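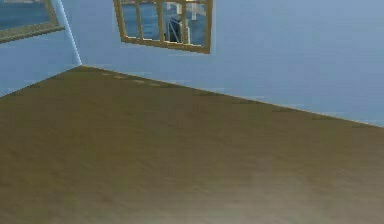

"It's lost the hand again," said Csenge Orbán.

Renzo Bellini didn't look up from his sandwich. He had been at Zomach long enough to have seen four grippers come in as the last one the company would ever need, and he had signed for every one of them. The Jemitz was the fifth. It had arrived as a file, which at least saved on packing foam.

"Lost it how?"

"The wrist camera's fine. The other one's looking at the wall."

"Then move the other one."

"Fulvio says we're not to move it. The Economou people set the views and if we touch them the scores don't compare."

Renzo put the sandwich down on the printed test plan. The plan ran to 87 pages and so far he had found a use for it twice, both times at lunch. Zomach wanted to know whether the Jemitz, which had two soft pads and a price that made Graziella Dal Bello in purchasing go quiet on the phone, was better than the old Stodau, which had two hard fingers and was paid for. To find out, each of them would try to pick things up 1,000 times in a room that didn't exist. Then somebody would draw a chart.

"Why has it got a sea view?" he said.

"What?"

"The room. There's water out of the windows. Who's it for?"

"It came with the room."

"We work behind a tyre depot."

Csenge started the next batch. She was younger than him by a good deal and still read the release notes. She liked the Jemitz, or liked the idea of it, and she had a way of leaning towards the screen when the pads closed, as if she could help. Renzo had leaned like that over the first gripper. By the third he had taken to leaning back.

Numbers came up the side of the other monitor. Grasp, grasp, grasp, slip, grasp. He watched them with his arms folded.

"It's doing well," she said.

"It's doing well at what it's been told is a block."

"It's a good block. It's got friction."

"Who gave it the friction?"

She scrolled for a bit. "Jemitz did."

"There you are, then."

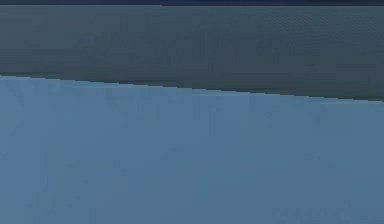

"You can't see anything from the wrist either," he said. "Not when it matters. It's all knuckle."

"It isn't meant for you to see. It's meant for the controller to see."

"And what does the controller make of a lot of blue?"

She didn't answer that, and he felt a bit mean, and offered her the other half of the sandwich. She took it. Fulvio Cattaneo came in while they were both chewing and stood behind them with his hands in his coat pockets.

"How's my gripper?"

"Ahead," said Csenge.

"By how much?"

"It dropped 219. The Stodau dropped more than that last night."

"How many more?"

"I haven't finished checking the Stodau."

Fulvio nodded as though she had given him the figure. He had a call with Patricio Durán at four, and Patricio Durán sold the Jemitz and was good at calls. Renzo could already hear it. Fulvio would say ahead, and Patricio would say that was in line with what other customers were seeing, and by the end of the week ahead would be in a slide with an arrow on it.

"Can I ask something?" said Renzo.

"If it's about the sea, Graziella's already told me."

"It's about the Stodau. Whose friction has that got?"

Fulvio looked at Csenge. Csenge wiped her fingers on her jeans and opened the file. It took her longer than it should have done, and when she found the line she read it once to herself and moved her chair back so that they could see.

"It's the default," she said. "Nobody's filled it in. It's got whatever the floor's got."

"So for two nights," said Renzo, "we've been picking up blocks with a bit of floor."

"Would it make a difference?"

"I don't know. I'd have thought so. I've got one in the cupboard, we could rub it on something."

Fulvio took his hands out of his pockets and put them back. Outside a lorry was reversing, and they all waited for it to stop.

"I've still got the call," he said.

"Tell him ahead," said Renzo. "Tell him it's beating the floor."

Fulvio went off to have his call. Csenge sat looking at the line in the file for a while, then stopped the batch, with a good part of it still to go, and the numbers at the side of the monitor stood where they were.

"You could have said that on Monday," she said.

"I didn't think of it on Monday. I only thought it was rubbish, I didn't know which bit."

She went to the cupboard. The Stodau was on the bottom shelf behind a box of cable ties, wrapped in a tea towel, and it was heavier than she expected, so that she had to go back for it with both hands. She set it on the bench by the kettle and pressed one of the fingers with her thumb.

"It's got a pad on it," she said. "A rubber one. It isn't in the model at all."

Renzo came round to look. Then he turned back the test plan to the page with the mayonnaise on it and asked if she had a pen.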